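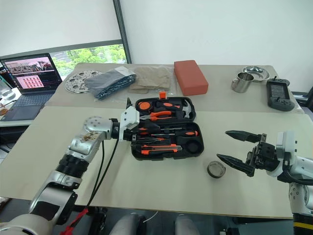 Tool case open between the two arms, Plurnville bench. Ring still out on the table by the right gripper.

Thursday, equipment list for next half

Sat at the side desk for an hour with the list. Writing it down here so we stop rebuilding it from memory each time. Numbers go to Kerneck at the end of July, and they want one sheet.

Grippers. Both arms stay, no change there. What we need is spare fingers. Auer sells the tapered black ones by the pair at 69, and the shorter blunt ones for the same price. I want two pairs of tapered and one pair of blunt to try on flat things like the utility knife. Delivery from Auer was slow last time, so this order should go first even if the rest is held up.

Cables. The two hanging off the left wrist run down over the near edge of the table. I'd like a proper sleeve and clips on both arms. Veden has a kit at 115 per arm. We could do it ourselves with braid from the stock room, but we said that in the spring too. Put down two kits.

Tool sets. The case is good for our purpose: tape measure, hammer, pliers, screwdriver and knife in one place, all with orange on them somewhere, and a molded recess in the case. I want a second identical case so one can stay complete while the other gets used up. If the same model is gone, don't substitute without asking, because the recesses will be different and the old runs won't compare.

Household objects. The mug, the metal bowl and the perforated disc are fine as they are. The soft packaged bundles are the ones to budget for. Plastic wrap doesn't last. Plan on 30 replacement bags, assorted sizes.

Table. Beige top is OK. I had a second table on the list at 196, took it off, put it back on. It depends on whether we get the room next door. Leave it on the sheet marked optional.

Laptop stand or arm mount for the side desk: ask IT first, they may have one. Same for a longer white cable.

Handheld controller. One is enough for now. A spare would be nice but it is not what stops work. Stopped work last quarter was always fingers or cables.

Not buying: third camera, new lights, floor mats. Discussed and dropped.

Sums so far, without shipping:
fingers, 3 pairs at 69 = 207
cable kits, 2 at 115 = 230
table (optional) 196
bags and second tool case, waiting on prices

To do
- get a written quote from Auer, ask if three pairs changes the price
- ask Veden if the kit clips fit around the ribbed section
- find the order slip for the tool case
- check with Plurnville front office which budget line the bags go on, consumables or equipment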